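Ostbridge plans its equipment purchases one budget year at a time, and the current plan covers 18 hand-held gripper units for collecting tidying tasks in lobbies and lounges. Benvinda Quintela, who manages the budget, said the unit price was the easy part.

"The finger pads wear out first," she said. "We ordered 124 spare pads in March, and they have their own line now. Last year they were buried under consumables and we ran over."

Pads come from Plaswood on a lead time of 30 days. Quintela keeps two full sets per unit in stock and reorders when one is opened.
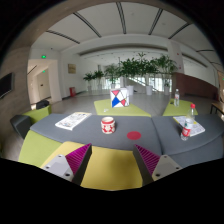
Storage was the second item she underestimated. Recordings are held on a Velum server leased by the month, and the lease was sized before the sites were chosen. "Public rooms take longer per task than a bench in our own building," she said. "Longer recordings, more disk. I should have asked for the site list first."

Cecilia Boateng, the technical lead, is comparing a fixed arm from Niazi for the next stage. She wants the quote to separate the mount, the controller and the service contract.

"If the gripper on the arm doesn't match the hand unit, we pay for an adapter and another round of calibration," Boateng said. "Put that in the quote or don't send it."

A decision on the arm is due after the pad wear figures are in. Quintela has left the line open in the draft budget, with no amount entered.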